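## 4. Setting Up the Audio Guide for the Terunthorpe Abbey Circuit

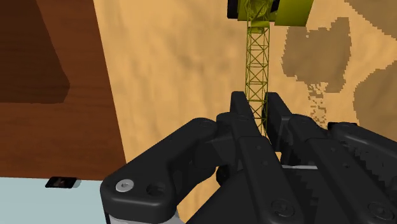
*Fig. 4 - Simulated view, black multi-fingered gripper.*

The Zustura handset contains the full commentary for the abbey church, the cloister and the 11 stops along the precinct wall. Complete the steps below before leaving the gatehouse.

1. Collect a handset from the Solanki Desk and check that the battery indicator is green.
2. Hold the power key for 2 seconds. The welcome tone will sound.
3. Select a language, then press OK.
4. Select a route. **Alia** is the short route through the church and cloister. **Full Circuit** adds the precinct wall and takes 90 minutes.
5. Enter the number shown on the plaque at each stop. Commentary starts after the number is confirmed.

**Note:** Stop 676 is an additional recording on the founding of the abbey and the rebuilding of its north tower. It has no plaque and may be played at any point on the route.

**Note:** In August the cloister closes at 4:30 p.m. Visitors on the Full Circuit should see the cloister first - the wall walk remains open until 6 p.m.

**Caution:** The steps to the north tower are steep and worn. Pause the commentary and remove headphones before climbing.

**Caution:** Do not open the battery cover. Return a faulty handset to the desk for exchange.

Group bookings are handled by Aarti Rathore. Corrections to the commentary should be sent in writing to Ekene Briggs at the abbey office, giving the stop number and the language selected.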